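Foro de juegos didácticos y carpintería menuda > Materiales y acabados > Cilindros de encaje: el verde no entra en su alojamiento

mogens_m
Abro hilo porque llevo dos tardes con esto y no saco nada en claro. Juego de cilindros de colores para trabajar encaje y clasificación, comprado a Gerham en septiembre. Haya torneada, laca coloreada, canto superior redondeado. Van con un bloque de alojamientos del mismo fabricante. Todos entran y salen sin esfuerzo menos el verde, que se queda a media profundidad y hay que sacarlo con un giro.

Medido con pie de rey: 25,0 mm el rojo, 25,0 el azul, 25,2 el verde en la parte alta y 25,3 en la baja. El alojamiento da 25,4. En teoría debería entrar.

Opciones que contemplo: lijar el cilindro, abrir el alojamiento o pedir recambio. Prefiero no lijar si puedo evitarlo, el acabado es bueno y no tengo la laca original.

shamim.k
25,4 ¿medido dónde? En la boca no sirve. Los alojamientos fresados con broca de pala suelen cerrar hacia el fondo. Mide a 5 mm del fondo y repite.

Otra cosa: una sola medida de diámetro en un cilindro de madera dice poco. Gíralo 90 grados y vuelve a medir. La haya mueve más en tangencial que en radial y lo que salió redondo del torno deja de serlo con la humedad.

mogens_m
Medido otra vez. Fondo del alojamiento: 25,3. Cilindro verde, parte baja: 25,3 en una dirección y 25,0 en la otra. Ovalado, por tanto. El rojo y el azul dan una décima de diferencia como mucho.

petronella_c
Yo no tocaría el cilindro. Con tres décimas de ovalización lo que hace falta es dejarlo dos semanas en un sitio seco y volver a medir. Si el juego ha estado en un armario pegado a una pared exterior, ahí está la explicación.

Tuve lo mismo con unas piezas de Lamance y la mitad volvieron a su medida sin hacer nada.

sizwe_s
Discrepo. La humedad actuaría sobre todas las piezas del juego, que han estado en el mismo armario. Si solo se va una, el defecto es de esa pieza: fibra revirada, un tocho menos seco que los demás, o una mano de laca de más. En el taller de Trastholm medíamos 2 décimas de diferencia entre una pieza con tres manos y otra con cinco.

Antes de decidir nada, revisa la superficie con luz rasante. Una gota de laca se ve enseguida como una línea de brillo que no se mueve cuando giras la luz. El reflejo normal de un cilindro se desplaza, la gota se queda.

petronella_c
Todas en el mismo armario, sí, pero no todas cortadas del mismo listón. Dos piezas con distinta orientación de veta responden de forma distinta a la misma humedad. No veo la contradicción.

sizwe_s
La veta explica el óvalo. No explica que la parte alta dé menos que la baja. Ahí hay conicidad y eso viene del torno o de la laca que ha escurrido.

loubna_amr
Para lo de la luz rasante, un apunte práctico. El verde saturado con acabado brillante engaña mucho: el canto redondeado recoge un reflejo claro y el costado otro vertical, y es fácil tomar el segundo por un defecto. Conviene mirar también si hay motas o alguna mella, que a veces levantan un reborde mínimo y ese reborde es lo que roza. El fondo ayuda.

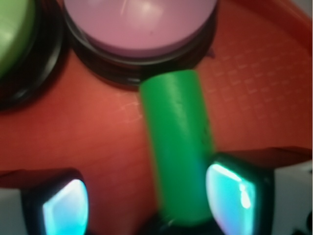 Con las mellas hago lo siguiente: paso la uña en sentido vertical, de arriba abajo y luego al revés. Si engancha en un solo sentido hay rebaba y se quita con la cuchilla plana, sin lija. Si no engancha en ninguno, la mella está hundida y no influye en el ajuste. Las motas oscuras casi siempre son polvo atrapado en la laca y tampoco cambian la medida.

Sobre el resto: me inclino por lo que dice Sizwe, aunque sin peso en la mano no me atrevo a descartar la humedad. ¿Tienes báscula de precisión?

mogens_m
Tengo una de cocina, resolución de un gramo. No creo que sirva para esto.

Uña pasada: no engancha. Luz rasante: veo una zona algo más brillante en el tercio inferior, ancha, sin borde definido. No sabría decir si es gota.

shamim.k
Sin borde definido no es gota, es acumulación. Pasa cuando cuelgan la pieza a secar por arriba y la laca baja. Cuadra con que la parte baja mida más.

Propuesta de procedimiento:
Papel carbón o grafito de lápiz blando en el interior del alojamiento.
Introducir el cilindro hasta donde llegue, sin forzar, y sacarlo recto.
Marcar dónde ha manchado.
Lija de 400 al agua solo en la mancha, cinco pasadas, medir.
Repetir hasta que baje por su peso.

No uses 250 ni nada más basto, que deja raya visible en un acabado brillante.

sizwe_s
Al agua no, por favor. Si la laca tiene algún poro metes humedad en la madera y vuelves al punto de partida. En seco y con taco.

shamim.k
Con la laca íntegra no pasa nada. Pero de acuerdo, en seco también sale, se embota antes el papel y ya está.

petronella_c
Sigo pensando que os precipitáis. Lijar no tiene vuelta atrás y esperar dos semanas es gratis. Si después de secar mide lo mismo, entonces se lija.

loubna_amr
En eso tiene razón Petronella. El orden correcto es primero secar y luego quitar material. Al revés te puede quedar un cilindro holgado en invierno, y una pieza de encaje con holgura pierde el sentido del ejercicio, porque entra también en el alojamiento contiguo.

mogens_m
De acuerdo. Lo dejo en una caja con gel de sílice y mido cada pocos días. He escrito también a Gerham por si reponen piezas sueltas. De paso pregunto: ¿alguien ha pedido recambios a Ndlovu? Su catálogo llega a la referencia 161 y parece que tienen un cilindro de 25, pero no indican tolerancia.

sizwe_s
Yo sí, dos veces. Medida correcta, tono distinto. El verde tira a oliva. Para clasificar por color junto a tu juego actual no te vale.

mogens_m
Descartado entonces.

Primera medición tras el secado: 25,2 y 25,0 en la parte baja. La alta, sin cambios. Ha bajado una décima. Entra hasta unos tres cuartos y sale sin giro.

petronella_c
Una décima ya es algo. Yo esperaría.

sizwe_s
Una décima es el error de tu pie de rey. Mide tres veces en el mismo punto y da la media.

mogens_m
Media de tres: 25,2. Lo dejo otra semana en la caja y actualizo con lo que salga.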